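Search this site Search Go

How to Start Tomato Seeds on Paper Towels

By Duyên Huỳnh
August

I start most of my tomatoes on damp paper towels and move them to soil once the root shows. It saves potting mix, and it tells me early whether an old packet of seed is worth keeping. The timing below is for the fall crop I grow under cover. For spring planting the steps are the same, only the room is cooler and everything takes longer.

What you need

Seeds
Plain white paper towels, no print
Zip-top sandwich bags
A permanent marker
A shallow tray
Tweezers with blunt tips
Small pots or cell packs, and seed-starting mix

Check the seed first

Look at the packing year on the packet. Tomato seed kept dry and dark is usually good for 4 years, and sometimes a good deal longer. I have a packet of Grodska from my neighbor Bienvenido Quiambao that is older than that and still comes up, though slowly. If you saved your own seed, rub it between your fingers to break up any clumps. Throw out anything that is black or paper thin.

If you only want to test a packet, use 25 seeds. Multiply the number that sprout by 4 and you have the percentage. Anything over 80 is fine to sow as usual. Between 50 and 80, sow two to a cell. Lower than that, I buy new.

Wet the towel

Fold one paper towel in half and run it under the tap. Squeeze it hard, open it back up, and lay it flat. It should feel damp all over and no water should run out when you hold it up by a corner. Too much water is the usual cause of rot. If your tap water smells strongly of chlorine, fill a pitcher the night before and use that.

Lay out the seeds

Set the seeds on one half of the towel, a finger's width apart. Keep them away from the fold. Cover with the other half and press down lightly with your palm so both sides touch the seed. Slide the towel into a bag, push out most of the air, and close it, leaving a small gap at one corner.

Write the variety and the starting day on the bag before you put the towel in. The marker won't take on a damp bag. I use short names: LAT for Latstead, TIN for Tinevholm, and so on. Keep the key in a notebook.

Find a warm spot

Tomato seed sprouts best between 70 and 85 degrees. It does not need light at this stage. The top of a refrigerator works in many houses. So does a spare bedroom that gets afternoon sun, as long as the bags are not in the sun themselves. Put the bags flat in the tray, one layer deep, so you can carry them all at once and any drips stay off the furniture.

Pick a tray with a rim and a flat floor. Wash it with hot soapy water between batches. Old stains and scuffs do no harm once it is clean.

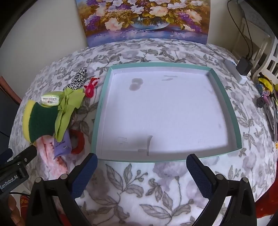 A shallow tray with a rim, still empty.

Check every day

Open each bag once a day and look at the towel. If it is drying at the edges, flick on a little water. If you see gray fuzz on a seed, take that seed out and move the rest to a fresh towel. The first roots should show on day four or five. Peppers done the same way can take two weeks.

Move them to soil

Transplant when the root is as long as the seed is wide, or a little more. Past half an inch they start to grow into the towel. If one has grown in, cut around it and plant the scrap of paper along with it.

Fill the cells with damp mix and poke a hole a quarter inch deep. Pick up the seed by its coat with the tweezers, never by the root. Set it in with the root pointing down and cover it loosely. Water from the bottom. Put the cells under a light as soon as the first green loop breaks the surface.

Notes

Cúc Doãn uses coffee filters in place of towels and says the roots come away cleaner. I tried it with one batch and agree, but the filters dry out faster.

Last season I started 52 seeds of Latstead and lost most of the losses to one towel that was too wet.

Small seeds such as basil are not worth doing this way. Sow them straight on the mix.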